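Looking after the hand gripper: workshop tips

Posted in June, bits added since. Mostly for whoever picks up the tool next.

Do the fingers first, every time, before anything else. Power off, cable out if yours has one. 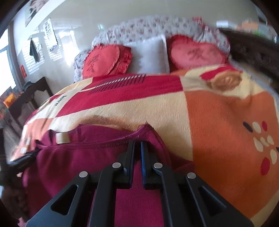 Wipe both inside faces with a barely damp cloth, then a dry one. Lint is the main enemy if you're doing clothes and bedding. Fleece is the worst for it, sweatshirts next, cotton sheets hardly any. It packs in at the root of the fingers where you don't look. Old toothbrush, dry. Don't blow it out with the compressor, it just drives the fluff back into the slide and then you're pulling the plates off. Ask me how I know.

Screws. Four round heads on top, two a side. Snug, then stop. I did mine up hard the first time and the top plate bowed just enough to make the right finger drag. Took me a whole evening to find. Back all four off, nip them up corner to corner, then go round again. Tiny drop of the weak threadlocker if they keep walking loose. Not the strong stuff!! You will want them out again.

Use a driver that fits. If the heads are chewed replace them now while they still turn.

Parallel check. Close the fingers on a strip of printer paper and tug. Should grip the same at the tip as at the root. If it slides at the tip but holds at the root, the fingers are toeing out, so loosen the finger mounts, close on a steel rule, retighten with the rule still in there. Works nine times out of ten. The tenth you've got a bent finger and may as well order one.

Finger edging. The thin blue strip on the inside edge is a wear part, treat it like one. I change mine when it goes shiny or a corner starts lifting. Clean the old glue off with isopropyl, let it flash off, press the new strip down and leave it clamped overnight. I cut spares 40 mm long and trim after. Kedcombe sell it by the roll, cheaper than the kits. Colour doesnt matter.

Thick seams: pick up beside the seam, not on it. Grabbing square on a seam opens the fingers unevenly and over a few hundred goes the slide gets a notchy feel. Same with anything metal on the cloth, tags, zips, press studs. They chew the edging. Come in from the side, or grab a fold of plain fabric.

Plates. The triangle cutouts collect threads. Run a finger round the inside of each one, if it catches there's a burr, couple of strokes with a fine needle file. Burrs pull loops out of knits and you won't be thanked for that. Check them after any drop. Drops are also when you get hairline cracks at the points of the triangles, so hold it up to a window and have a look.

Lube: dry PTFE on the slide, a very little. Never oil. Oil plus lint makes felt, basically. Radosław Jakubowski at Tunstall swears by graphite from a soft pencil and his does run nicely, but it marks light fabrics, so no good to me.

How often: brush every session. Paper test every 18 sessions or so, whenever you remember really. Slide out and cleaned right through at 2000 grips if you keep a tally, otherwise when it sounds scratchy.

Spare parts tin. Mine has 6 of the top screws, two lengths of edging, one finger, the small driver, the paper strips. Ice cream container with a lid. Write the screw size on the lid in marker, saves measuring them again.

Storage. Fingers slightly open, never clamped shut, or the edging takes a set. Lay it on its side in a drawer. Keep it out of the car in summer.

Oh and label the left and right fingers before you take them off. They look the same. On the Mindden type they arn't.

To do: write up the slide strip-down properly, and find out if the Estenitz fingers fit without packing.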